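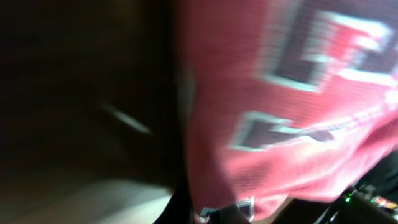
Polyester knit is a poor material for anyone who wants square corners. Cotton holds a crease because the fibers bend and stay bent; polyester springs back, and a mesh knit springs back further. I have been folding team shirts for the Plirville club since March, and most of my trouble comes from the same place. The pinkish-red ones, with the dark graphics outlined in white, are a fair sample of the problem: the fabric bulges wherever it is lifted, and the printed areas want to go their own way.

A print on a shirt like that is usually a separate layer, bonded with heat. It stretches less than the knit under it. Fold across the middle of a large numeral and you get a ridge on the outside and, after enough weeks in a drawer, a crack. Fold beside it and the shirt stays flat.

My current method, for adult sizes:

Lay the shirt face down. Smooth from the collar to the hem with the side of the hand. Do not pull the hem, which only skews the mesh.

Bring each side in to a line just outside the collar. On most shirts this also clears the edge of the back numeral. If it doesn't, move the line outward and accept a wider packet.

Lay the sleeves straight down, one on each side. I used to cross them. Crossed sleeves make a lump under the chest print.

Fold up from the hem in thirds. Halves are faster but tend to put the crease through the lower graphic.

Loredana Vitale, who had this job before me, rolled everything. Rolling avoids hard creases and I have no objection to it for a gym bag. In a drawer the rolls relax and open, and the ones at the back have to be done again. I tried it for 3 weeks and went back to flat packets stored on edge.

The drawers are from Kobori, 600 mm wide inside. They take two rows of adult packets with a little room left over. I put a strip of cardboard between the rows – plain box cardboard, cut to the drawer height – and that stopped the rows from leaning into each other. The full club inventory is 118 shirts, counting the old away set that Guido Bellini will not let me throw out.

Washing matters more than folding. Inside out, cool water, no softener, hung by the hem. The dryer at Lovell Street runs hot even on its low setting and I no longer use it for anything with a print.

Still open: the goalkeeper shirts with the padded elbows. They don't fold in thirds and they don't stand on edge. For now they are on hangers.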